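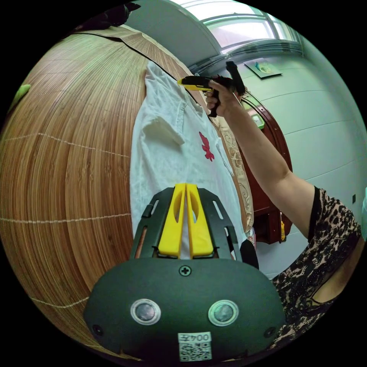 Which way up does a T-shirt go down for folding?
Front down, collar towards the headboard, hem towards whoever is folding. A print on the chest then ends up on the outside of the finished packet.

8 January 2023
Folding notes, bedroom, Tudstead. Entry by R. Poduval.

Surface is the bed with the bamboo mat left on. Tried the bare sheet first and went back to the mat. Cotton drags on the sheet and the sheet comes with it. On the mat a shirt can be turned through a right angle without losing the sleeve folds. Drawback: the stitching between slats catches on loose threads at the hem. Trim threads before starting.

Order of work: shirts first, trousers after. Dark things in a heap on the left of the bed, folded shirts in a stack below them, same side. The middle of the mat stays clear for the piece in hand.

Fold used for all short-sleeved shirts:
sides in to a third, sleeves turned back on themselves, hem up to just short of the collar, then in half again. Finished width set by the Dosus drawer, which takes two packets abreast if neither is over 14 cm at the fold. First attempts came out too wide and had to be opened again. 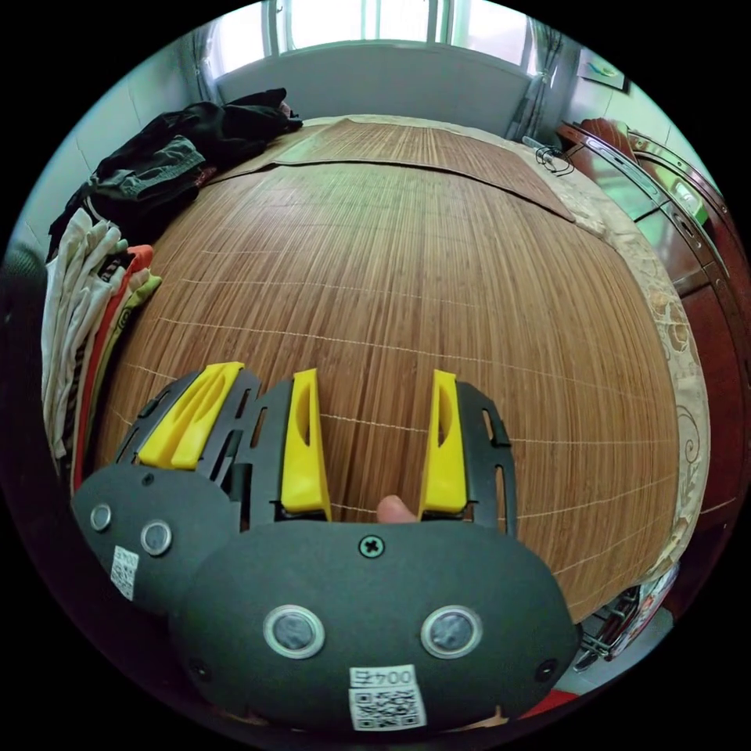 Should trousers go in the same stack as the shirts?
Keep them apart. Trousers are heavier and make the stack lean, and the bottom shirts pick up a crease across the front that has to be ironed out.

Trousers: one leg over the other, crotch point tucked in, waistband to hem, then in thirds. Thick seams will not lie flat on the first pass. Press with the forearm along the outside seam before the last fold.

Stack height. Stopped at 6 shirts. Past that the top ones slide when the mat is knocked, and the mat does get knocked. Striped and plain mixed, no sorting by colour. Sorting was tried in March on the Barua shelf and made no difference to how fast anything was found again.

White cotton is the awkward one. Thin, holds every wrinkle, and a corner lifted too early pulls the whole piece into a peak. Procedure that worked best on the trial pieces: spread from the centre outwards with flat hands, wait, then take the two lower corners together. A single corner is good for dragging a piece closer and for little else.

Weighed one full stack on the Sumateo kitchen scale: nearly 600 g. Fine for the drawer, too much for the wire tray.

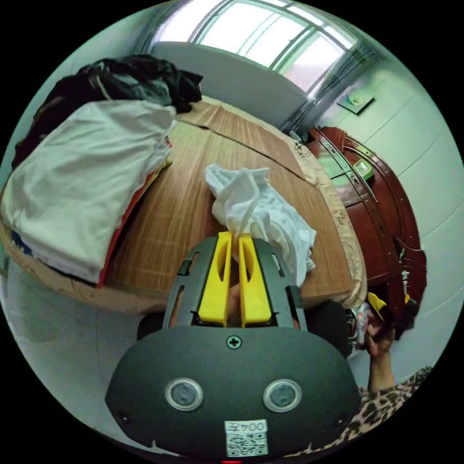
Left over for next time

Repeat the white pieces with a damp cloth run over the mat beforehand. See if the slats grip any better.

Measure the drawer again at the back. The runner may be taking some of the width.

Long sleeves not done. The present fold leaves the cuffs sticking out at the side. Try crossing them behind before bringing the hem up.

Mat to be rolled from the foot end, slats outward. RP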